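Using the Shared Laundry at Briltard House

Residents of Briltard House may use the laundry on the lower ground floor at any time between the hours shown on the door. These instructions replace those issued in September. Please read them before making a first booking.

Booking a session

Each session lasts 80 minutes and must be booked through the residents' page. Sign in, choose Laundry, and select a free session. A confirmation will appear under My Bookings. Residents may hold two bookings at once. A session not started within ten minutes is released and may be taken by another household.

Residents of the Skoneck wing should choose their own building from the list, as the page opens on the main block by default.

Adding credit to the laundry card

Cards are issued by the Pinitz office. To add credit, place the card on the reader beside the entrance, wait for the balance to show, and enter the amount required. Remove the card only when the new balance appears. Lost cards should be reported at once so that any remaining credit can be moved to a new one. 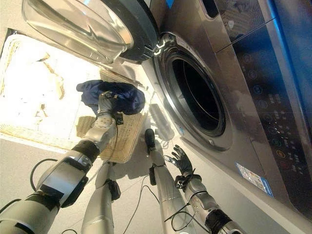
Sorting should be done before the session begins. Separate whites, colours and items marked for hand washing, empty all pockets and close zips. Check the drum for anything left by the previous household, then load the items one at a time. Make sure that no fabric is caught on the black rubber gasket around the opening, and do not lean on the glass door or hang bags from it while it is open. Bedding should be washed on its own.

Choosing a programme

For everyday cotton and mixed loads, select 30 degrees. Higher settings are intended for towels and bed linen. Measure detergent according to the packet and the size of the load. Dye must not be used in any machine.

When the programme has ended

Wait for the lock to release before pulling the door. Remove all items promptly, wipe the gasket with a dry cloth and leave the door slightly open.

Reporting a fault

Note the number on the machine and the message displayed, then telephone extension 285. Repairs are carried out by Tichý under the service agreement. Refunds for failed programmes are made to the card on request at the Pinitz office, room 108.

Last revised 14th January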